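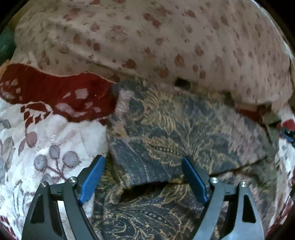

Ticket 168: Gripper slips off folded cloth, left finger opens late
Project: Prolow (student fabric sorting project)
Hardware: Hestex hand-held gripper, unit 4
Opened: 2025-01-18
Priority: medium
Status: closed, one follow-up open

Problem

Unit 4 drops cloth during the pick step. The operator closes on a fold, lifts, and the fold slides out from between the pads before it clears the pile. It happens most with thick woven pieces. Thin cotton is usually fine. Units 1 and 2 do not do this on the same pile with the same operator.

The second symptom may or may not be related. When the trigger is released, the left finger starts to open after the right one. The delay is small but you can see it in the logged width as a flat spot at the start of the opening curve.

Expected: both fingers move together and a fold stays held until the trigger is released.

Steps to reproduce

Start the Han logger and wait for the green status line.
Zero the width with the fingers fully closed.
Open, push both fingertips into the pile, close on a fold.
Lift straight up at normal speed.

Log

Entry 1
Checked the software first, as the lab sheet says to. Logger version matches the other units. Config file for unit 4 had the width limit from the old fingers still in it. Replaced it with the one from unit 2. No change in the slipping. The width readout is now correct at full open, so that was a real error, but a different one.

Entry 2
Wiped the blue pads with a damp cloth and let them dry. There was lint on both. Grip was better for the first few picks and then went back to how it was. Cleaning should be done before every session anyway. Added to the setup sheet.

Entry 3
Swapped unit 4's pads with the spare set from the drawer. Same result. Put the originals back. The pads are not the cause.

Entry 4
Looked at the linkage with the fingers closed on a sheet of paper held up to the lamp. The pads meet at the tips and leave a gap lower down. On unit 2 they meet along most of the length. So on unit 4 the fold is being held by the tips only, and a thick piece has enough weight to pull out.

Entry 5
Checked the screws on the finger plates. The ones on the right were tight. On the left, the one near the base of the pad turned by hand. Tightened it, and the pads now meet along most of their length. The left finger got stiff, though, and the late opening was worse than before. Backed the screw off a little until the finger moved freely. The pads still meet.

Entry 6
Reran the pick test on the mixed pile. 94 picks, 4 drops. All of the drops were on the heavy patterned piece, and in each of them the fingers had closed on a single layer near the edge. I am counting those as operator error, mine included. Aim for a raised fold and get one finger on each side of it before closing.

Entry 7
Late opening is still there. Took the left arm off and found thread wound around the pivot, probably from a frayed hem. Pulled it out with tweezers. Put the arm back, rezeroed, and the flat spot is gone from the curve. Did not oil the pivot. Oil gets on the cloth and then on the pads.

Entry 8
Question from the afternoon group: do the recordings made before the fix have to be thrown out? Answer: keep them, but mark them. The width values from before Entry 1 are wrong at the open end and should not be used for training as they are. The video is fine. Drops are labeled as drops and can stay in.

Entry 9
Unit 1 and unit 2 checked for thread at the same pivot. Unit 2 had a little. Unit 1 was clean. Unit 3 is out on loan to the Jultent team and still has to be checked when it comes back.

Cause

Loose screw at the base of the left pad, which let the finger tilt. Thread in the left pivot caused the late opening. Wrong width limit in the config file was a separate fault found along the way.

Fix

Screw tightened and then backed off until the finger swings freely. Thread removed. Config file replaced. Width rezeroed.

To do

Put thread locker on the pad screws. Use the low strength kind, we need to get them out again. Waiting on the order.
Check unit 3 on return.
Inspect the pivots every 500 picks. The logger already keeps the total, so read it from there.
Trim the loose hems on the pile before the next session.
Repeat the pick test on all units in April, before the class demo, with the same cloth.

Ticket closed. If unit 4 starts dropping again, reopen this one and attach the width log.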